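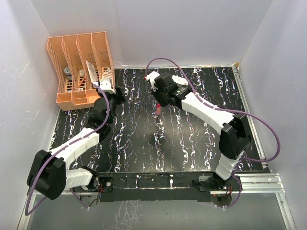
Orange organizer on the black marbled top

Fall olives on the Sturna – what are you all fishing?

riffle_rat
Posted Oct 4, 2023
Got out on the Sturna below the Kasten bridge yesterday and the little olives were finally coming off. Cloudy, drizzle, bugs from lunch until I had to leave. I had fish up everywhere and I caught two. Two! I was throwing a size 18 parachute on 5X and they'd drift up, look at it and sink back down. Is it the fly or the tippet? I've got 6X and 7X in the vest but I hate fishing it.

slowwater
It's the fly. The fall ones on that stretch are smaller than the spring ones, so go to a 22 and quit worrying about tippet. I fish 5X all October and do fine.

oldwaders60
Can't agree with slowwater. A 22 on 5X floats like a nail. I go 6X, long leader, and I stand upstream of them and feed it down so the fly gets there first. Also those slow refusals sound to me like fish eating emergers.

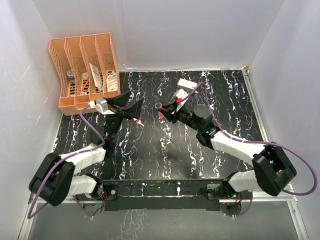
I'd grease the leader down to the last foot or so and let a plain little pheasant tail hang just under the film. If you can't see the take, put it behind your parachute. Worked for me all last fall up on the Lilimitz, and that water is a lot flatter than yours.

slowwater
The Lilimitz is a spring creek, those fish have seen everything. The Sturna gets broken water every 30 yards. You don't need to fish it like a chess match.

minami_mike
What was the water temp? I was over on Minami Creek the same afternoon and got 54 at the culvert, and there was hardly a bug. In August it was too warm to fish at all so I'm not complaining, but I expected more.

riffle_rat
Didn't take a temp, sorry. Flow was 110 on the gauge when I left the house. I think oldwaders has me on the emergers, I saw a lot of backs and not many noses. Still going to tie some 22s though.

slowwater
Backs and no noses, ok, then I'd try the pheasant tail too. Keep the 5X.

oldwaders60
6X!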